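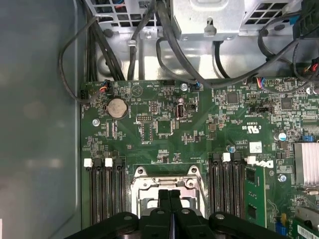
Green motherboard in the open case, memory slots beside the CPU socket

Toddler music class, pay by term or casual?
Posted in: Kids and Activities, July 2026

plastby_mum
Hello everyone. My daughter is 18 months and I want to start her in a music class. Wonduvis asks $418 for the term, paid before the first class. Holeo lets you pay each time, $30 per class. English is my second language, so I would also like her to hear more songs in it. Which one did you choose, and were you happy?

kettle_and_toast
We did Wonduvis for two terms. The teacher repeats the same hello song every week and my son loved that. But read the rules before paying, they do not refund missed classes. We had colds most of the winter.

6strings
I don't agree that a term is worth it at this age. They wander off, they chew the shakers. Pay casual at Holeo and see if she likes it.

kettle_and_toast
@6strings Mine wandered too, for the first month. Then he knew the songs and stayed in the circle. With casual classes the group changes all the time and he would be shy again.

6strings
Fair enough, but that depends on the child. My girl never minded new faces.

plastby_mum
Thank you both. Is there a make-up class if we are sick? And do the parents have to sing? My voice is not so good -- my husband can confirm this.

marmalade_jo
Everybody sings, and the drums are louder than you. Wonduvis gave us one make-up per term, but that was last December, so please ask them. The library in Plastby also has a free rhyme time. It is more crowded and has no instruments, but the songs are nearly the same.

plastby_mum
I did not know about the library. We will go there first, and I will write to Wonduvis about the make-up class.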